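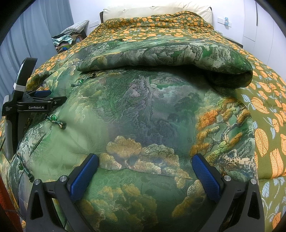 Housekeeping and Linen Attendant, Skarel Guesthouse

Skarel Guesthouse is hiring a housekeeping and linen attendant for the coming season. The position is part-time to start, with full-time hours available from June through the end of September. We are a small independent property run by Judent Lodging, which also owns the Diken Inn on the other side of the river. Most of the work is at Skarel, but attendants sometimes cover a shift at Diken when someone there is out sick.

About the job

You will clean guest rooms and shared areas, change beds, and keep the linen room in order. On a normal weekday that means checkouts in the morning and stayovers after lunch. Weekends are heavier, and Sunday is the heaviest day of the week, with most rooms turning over between 11 a.m. and 3 p.m. Everyone in housekeeping works Sundays in season. If you can't, please don't apply for this one – we post front desk and kitchen openings separately.

Our beds are made with duvets and a top quilt. The quilts do not go through the regular laundry. They are aired between guests, spot cleaned when they need it, and sent out to Pawłowska Cleaners on a rotation that the attendant keeps track of. You will be shown how to fold and store them, and how to fill in the linen log. Sheets, pillowcases and towels are washed in-house.

Regular duties

Strip and remake beds to the house standard
Clean bathrooms, including floors and drains
Vacuum, dust and mop guest rooms and hallways
Restock soap, tissue, coffee and tea
Run the washers and dryers, fold, and put away
Check quilts and duvets for stains, pulled seams and missing ties
Report broken items to the front desk before the room is released
Log anything guests leave behind

Twice a year we close for deep cleaning. During those weeks you will also wash windows, turn mattresses and help move furniture.

What we are looking for

You don't need hotel experience. Past work in cleaning, laundry, home care or a restaurant is useful and should go on your application. You do need to be able to lift 40 pounds, climb two flights of stairs many times in a shift, and be on your feet for most of the day. The building has no elevator. Cleaning products with bleach are used in the bathrooms, and gloves are supplied.

You should be able to read a room list in English and write short notes for the next shift. Basic sewing is a plus. Small repairs such as loose buttons and duvet ties are done here, and we pay extra time for them.

Applicants must be 18 or older and legally able to work in the United States. We run a background check after an offer is made and cover the cost.

Hours and pay

Part-time is three or four shifts a week. Shifts start at 8:30 a.m. and usually end by 3:30 p.m., with a paid half-hour break. Schedules are posted 2 weeks ahead. Pay is hourly and depends on experience – the current rate will be given to you in the first phone call, before you come in for an interview. Tips left in rooms go to the person who cleaned the room.

Attendants who stay through the end of September receive a bonus of $168. There is also a $100 shoe allowance after your first month, paid when you bring in a receipt. Any closed-toe, non-slip pair is fine. Work shirts and aprons are provided and washed here.

Parking is free behind the building. The bus stops one block away, but the first Sunday bus arrives after the shift begins, so plan for another way in on that day.

How to apply

Pick up a form at the Skarel front desk any day between 9 a.m. and 5 p.m., or apply through the Judent Lodging jobs page and enter posting number 3146. Include the days you are available, the earliest date you could start, and two references who are not relatives. A résumé is welcome but not required.

Interviews are held at the guesthouse and take half an hour. People we want to hire are then asked to work one paid trial shift alongside a current attendant. Training lasts two weeks at the full hourly rate.

We will keep the posting open until the position is filled. Everyone who applies will get an answer by phone or email, so please write your number clearly. If you applied last year and would like to be considered again, fill out a new form.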